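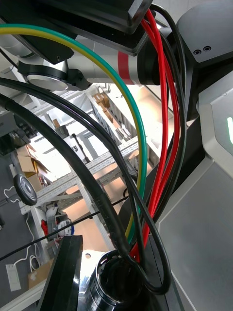
Figure 4.1. View from a wrist-mounted camera on a two-arm robot, with the robot's own cables in the foreground.

Home | Contents | Chapter 3 | Chapter 4 | Exercises | Index

Chapter 4. Gathering Examples
Iveta Kratochvíl and Aravind Poojary, January

A learning system that copies a skill is limited by the examples it is given. Chapter 3 treated the policy as a function from observations to actions and took the training set as fixed. The present chapter deals with how that set is made.

The unit of collection is the episode: one attempt at one task, stored from the start signal to the stop signal. An episode holds the joint positions of both arms, the state of each gripper, the commands sent, and the images from every camera. All of these streams must share one clock. A wrist camera moves with the arm, and its images may contain a good deal that has no bearing on the task, such as cables, shelving and the robot's own body (Figure 4.1). Such images are kept. The policy will meet the same views when it runs, and an operator who deletes them by eye introduces a bias that is hard to measure later.

The running case is the Nirnach set, which covers the handling of small electronics assemblies. It contains 1549 episodes, of which 400 are reserved for testing. Each session was limited to 64 episodes. Recording was done with the Cassim logger, and the files were checked in Zevora before release.

Assemblies with loose wires are difficult for two reasons. The wires take a different shape on each attempt, and the grippers hide much of the part at close range. In Figure 4.2 the two grippers nearly meet over the work, and much of the circuit board lies out of sight beneath the right one. A fixed camera alone would leave the policy to guess at the covered region. Section 4.3 returns to the placing of cameras.

Figure 4.2. Two arms above a small electronics assembly, seen from a fixed camera.

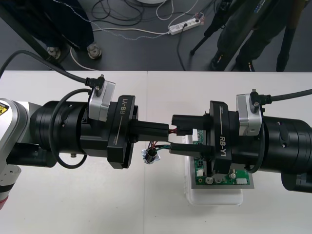 4.1 Defining the Episode

Start and stop rules are written before the first recording. A rule should refer to something the logger can test, for example both grippers open and both arms at rest.

Last updated: January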